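4. Laughter, repetition and the late-night music block

4.1 The material

The animated comedies discussed in this section were shown between music videos, and their makers wrote them with this neighbor in mind. Our corpus has 42 episodes from two series, Tulholm and Prarno, both made for a youth channel and both built on the same simple plan: a short story is told, it stops, the characters watch or hear a song, they speak over it, and the story goes on as if there was no stop. We call the stops "song breaks". The term was used by the writers themselves in the production notes which Zulmira Coelho collected and kindly allowed us to read.

Earlier work has mostly looked at the stories. Paiva treats the song breaks as filler, put there to bring the episode to the length the channel asked for. Morais is more generous and calls them "the place where the series breathes", but he also does not study what is said in them. We think this is a loss. In our corpus the song breaks take up almost one third of the running time, and the lines that viewers remember and repeat come very often from them.

4.2 Procedure

All song breaks were transcribed by the first author and checked by Leonilde Amaral. Each spoken line was then given one of four labels: praise, insult, imitation, or drift. Praise and insult are understood in the everyday way. Imitation covers every line in which a character copies the singer, the guitar, or another character. Drift is our name for talk that begins with the song and leaves it, for example when the older brother in Tulholm sees a singer's boots and speaks for a long time about a shoe store that he was asked to leave.

Where the two readers did not agree, the line was discussed until one label was chosen. Most of these discussions were on the border between insult and imitation. A character who sings badly on purpose is copying the singer, but he is also saying something about him. We decided to use the label imitation in all such cases, and to note the insult separately.

In addition to the transcripts, we held conversations with 30 viewers who had watched at least one of the series when it was first shown. They were asked to repeat any lines they could recall, without help from us, and after this to say how they had used these lines with their friends. The conversations were recorded with permission, and the last one took place in May.

4.3 Praise is short, insult is long

The first result is a matter of length. When the characters like a song, they say very little. In Prarno a good song is met with one word, or with a noise, or with a nod that the animators draw in the same three positions every time. When they dislike a song, they talk. The insult is developed, corrected, taken up by the second character and made worse. It can go on after the song has ended.

This has a practical side. The writers needed to fill the time of the song, and a character who is pleased gives them nothing to write. But we believe that viewers also understood it as a rule of taste: what is good does not need words. Several of the viewers described the same habit among their own friends at school. One of them, who grew up in Karkotdale, said that to explain why you liked a band was "already a little bit embarrassing".
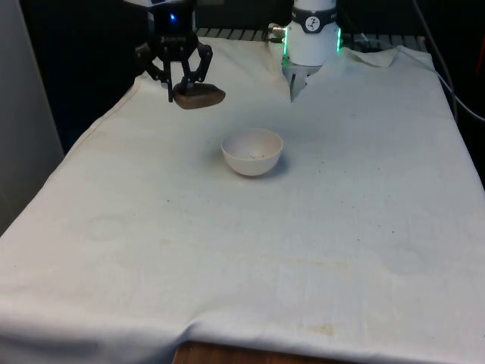 Figure 4. Robot arm and gripper above a cloth-covered table. Photo: Buppha Chaimongkol.

4.4 Imitation as the most repeated form

The second result was less expected. Of all lines that the viewers repeated to us, 83 could be found in the transcripts, and the largest group of these had the label imitation. This is interesting because imitation is hard to repeat. It has few words. A viewer who wants to bring back such a line must bring back the voice, the pause and often the face. Many of them apologized first and then did it very well.

Morais has suggested that the voices in these series are "easy to do, and this is their whole secret". We agree with the first part. Both series use voices that sit in a narrow range, with one strong feature: a laugh through the nose in Tulholm, a rising last syllable in Prarno. A child of twelve can learn such a feature in one evening. However, an easy voice does not yet explain why the viewers chose the song breaks and left aside the stories, where the same voices are heard.

Our explanation is that the song breaks show the characters doing what the viewer is doing. They sit, they look at a screen, they make a comment. To copy them needs no change of place. The viewer on the sofa could answer the character on the sofa, and some viewers told us that they did exactly this, speaking the next line before it came. In the stories the characters go to work, lose a car, or burn a fence — it is possible to quote these parts, but it is not possible to join them.

4.5 The parents in the next room

A smaller point concerns the adults. Almost every viewer mentioned a parent or a grandparent who heard the series through a wall or a door. These adults did not follow the story, but they knew the laugh. For them, the series was only a sound, repeated first by the television and then by the child. Complaints printed in the magazine Rocha during the first season speak of "that noise" and very little of the swearing, although the swearing was what the channel had prepared to defend.

Paiva reads these letters as proof that adults did not understand the series. We are not sure. To be annoyed by the voice is to have noticed the part that the young viewers valued most, and in this sense the parents were good listeners — perhaps better than the reviewers, who quoted plots.

4.6 Limits of this section

The viewers came to us through a notice and they were people who still liked to speak about the series. Viewers who were bored by it are missing. The memory of a line can also be formed by later reruns and recordings, and we could not always separate these from the first broadcast. Finally, a number of song breaks were removed in later releases for reasons of music rights. For these we had to use home tapes, where the sound is poor and some words were marked as unclear in the transcripts. The unclear words were not counted under any label. The next section turns to the songs themselves and to the bands who asked to be included.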